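Showroom and Sample Library Assistant, Drirorow Tile and Stone, Berimell
Part time, 32 hours a week, permanent

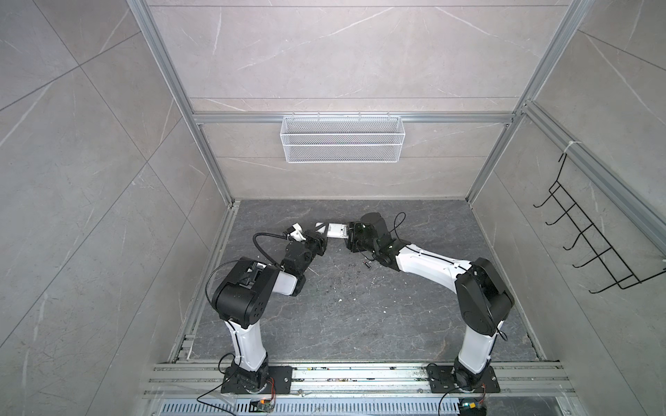
Drirorow supplies wall and floor tiles to builders, fitters and people doing up their own homes. We are looking for an assistant to work in our Berimell showroom and to take charge of the sample library, which at the last stock check held 2741 pieces. Most customers arrive with an idea of a colour and not much else, and a large part of the job is helping them see how a wall and a floor will look together. Pale grey marble-look walls over a darker charcoal floor is a pairing we are asked for a great deal, and you would need to be able to talk a customer through it: how strong the veining should be, where the seams will fall, and how readily a dark floor shows up white specks and crumbs. You do not need to know this already. We will teach you the ranges.

The work

You will greet customers, find out what they are planning and pull samples for them to look at. You will book samples out on loan and chase the ones that do not come back. Loans are for two weeks and people forget.

You will measure up from customers' own drawings and work out quantities, including the allowance for cuts and breakages. All quantities are checked by a second member of staff before an order is placed, and you will do the same for others.

You will keep the library in order. Samples are filed by size, then by finish, then by colour. When a supplier drops a line, the sample has to come off the shelf and out of the catalogue on the same day. We have had trouble in the past with customers choosing tiles that could no longer be bought, and we would like this not to happen again.

You will also answer the telephone, reply to emails and take card payments. Some of the day is spent on your feet. Boxes of tiles are heavy, and there is a trolley and a lift to the upper floor, but you should expect some carrying.

What we need from you

Experience of dealing with the public, in a shop or anywhere else.
Confident arithmetic. You will be working out areas every day, often with the customer standing next to you.
Clear handwriting, as the loan labels are still written by hand.
Basic computer skills. Our stock system is called Yakubu and training takes two days.

It would help if you had worked with tiles, paint, kitchens or flooring before, or had done some tiling yourself. A driving licence is useful but not required.

Hours and pay

The post is 32 hours over 4 days, and one of the days is always Saturday. The other three are agreed with you when you start and will not be changed without a month's notice. The showroom opens at 8.30 for trade customers and closes at 5.30. There is an hour for lunch, unpaid.

Pay is set on our shop staff scale and depends on experience. We will tell you the rate before the interview so that you can decide whether to come. Overtime is paid at time and a half and is not compulsory. The busiest month for us is February, when the trade orders for spring come in, and we ask staff not to book more than one week off in that month.

Holiday is 38 days a year for full-time staff, including bank holidays, and is worked out in proportion for this post. You will join the pension scheme after three months. Staff can buy tiles, adhesive and grout at cost price for their own home, and end-of-line boxes are often given away.

Where we are

The showroom is on the Drivodano estate, at the far end from the main road. There is parking at the back and a bus stop at the estate entrance, though the Saturday bus only runs once an hour. Please check the timetable before applying if you would depend on it. The ground floor and the toilets are step-free.

Current working arrangements

Customers are seen by appointment in the mornings and may walk in after lunch. Face coverings are worn on the shop floor, and we supply them. Samples are wiped down when they are returned. These arrangements may change and you will be told if they do.

How to apply

Send a CV and a short letter to the showroom, by post or by hand. In the letter please say why you would like the job, which days you could work and when you could start. There is no application form.

Applications must reach us by 5.30 on 2020-08-25. Interviews will be held at the showroom the following week and last half an hour. They include a short measuring exercise, for which you may use a calculator. Everyone who is interviewed will hear from us either way.

We do not need help from recruitment agencies with this vacancy.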